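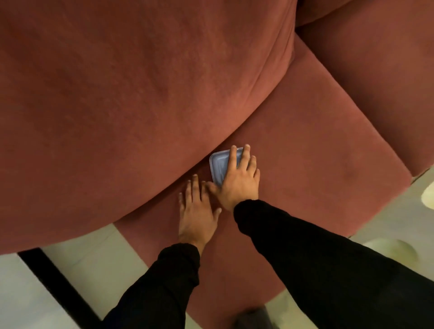 Hodville Open Day Recordings

README, last edited in October

Contents
1. What is in the folder
2. How the day ran
3. Recording setup
4. File layout
5. Labels
6. Known problems
7. Use and contact

1. What is in the folder

This folder holds first-person recordings made at the Hodville open day, where visitors could try the household tasks we use to train the Plekier arm. Each recording is one person doing one task with their own hands, seen from head height. There are 200 recordings from 52 people. Robot runs from the afternoon demonstration are kept in a separate folder and follow a different format.

2. How the day ran

Doors opened at 10 a.m. Visitors came in through the front hall, read the consent sheet and chose whether to record or only watch. Those who recorded were given a task card and went to one of the stations: sofa, kitchen counter, desk or shelf. Most people did more than one card.

At 2 p.m. Corina Oprea ran the Plekier demonstration at the kitchen counter. The arm moved cups from a rack to a tray and back. She repeated the run at 3:30 p.m. for people who had missed the first one. Recording at the other stations stopped during both runs so that staff could help with questions.

The sofa station is the one people ask about most. The task there is to place, find or pick up a small object on a soft seat. A typical sofa clip has a pink velvet seat, a small light blue plastic container up against the back cushion, and both hands of the wearer close to it. Soft seats are hard for the arm, and we wanted plenty of examples of how people use the second hand on the cushion while the first one deals with the object.

3. Recording setup

Camera: worn on the head, tilted down toward the hands
Sound: removed from all files
Task cards: 13 different cards, numbered on the back
Start and stop: a staff member pressed the button both times
Lighting: room lights left as they were

People wore their own clothes. Sleeves were not rolled up unless the visitor wanted to, so many clips show forearms covered down to the wrist. Keep this in mind if your hand tracker depends on bare skin.

4. File layout

clips/ video files, one per recording
cards/ text of the task cards
labels/ one text file per clip
stills/ 3000 stills taken from the clips
notes/ staff notes by station

File names start with the station, then the card number, then the clip number. Stills carry the name of their clip plus a frame number.

5. Labels

Thabiso Hlongwane wrote the label guide and checked the finished labels. Each label file gives:

station
card number
object in use
left hand: free, on object, on surface
right hand: free, on object, on surface
result: done, not done, stopped early

"On surface" covers seats, counters and shelves. If a hand touches the object and the surface together, use "on object." A hand out of view is marked "free," and we plan to split that into its own value in the next version.

6. Known problems

Some shelf clips start late and miss the first reach.
Card 7 was reprinted at midday with new wording. Both versions are in cards/.
Small clear or semi-clear objects are often missed by the Coman detector we used for the first pass. Those boxes were redrawn by hand in Tremex.
Stills from the sofa station can be tightly filled by the cushions, with little floor to help estimate height.

7. Use and contact

The recordings may be used for research and teaching. Do not try to identify visitors. Anyone who took part can ask for their clips to be removed, and the folder will be updated when that happens, so please pull a fresh copy before starting new work.

Questions about labels go to Thabiso Hlongwane. Questions about the demonstration or the arm go to Corina Oprea.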